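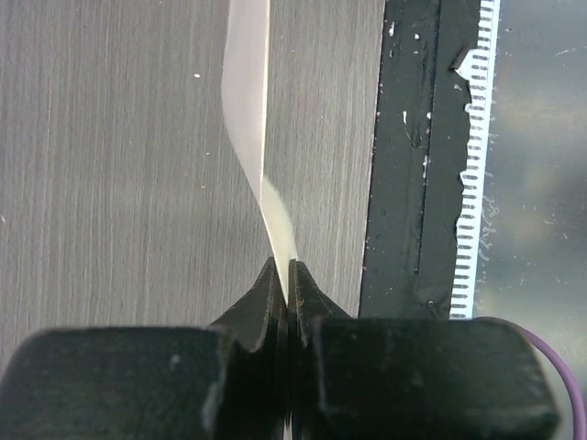 Milagros Mamani wrote to me in July that I was too kind to the Stevier hand mill in my first notes, and that a mill which needs two people is not a kitchen tool, it is a sport. I have thought about her words while using it, and I agree with one half of them.

The Stevier is a small grain mill with a crank, which clamps to the edge of the table. I bought it from a shop in Vilcombe to replace my old Fiso, whose handle had become loose. I bake bread two times a week, mostly rye and spelt, and I wanted fresh flour without the noise of an electric mill, as we have a baby sleeping behind the kitchen wall.

First the good side. The flour is fine. There are 7 settings, and the lowest gives me something very near to what I buy in a paper bag. The Fiso never did this; its flour was always a little like sand, and my loaves came out heavy. The Stevier is also easy to clean. You turn one nut, take out the stones and brush them. It must not be washed.

Now the half where Milagros is right. The clamp is made for a thin table top. Mine is thick, and the screw holds only by its last turns, so on the finest setting the whole mill wants to walk. My husband Mircea holds it with one hand and reads the newspaper with the other. On setting four or higher I can work alone -- slowly, but alone. Enough flour for one loaf takes me 20 minutes, and the arm feels it the next morning.

The hopper is too small as well. I must fill it again three times for one loaf, and spelt jumps out if you turn fast. The lid is sold separately, and this I find a little rude at such a price.

Would I buy it again? For rye, yes. If your table is thin and you bake for two or three people, it will serve you well. For a big family I would look at the Sima, which stands on its own feet -- my neighbour has one and lent it to me for a week. It is louder and it is ugly, but it stays where you put it.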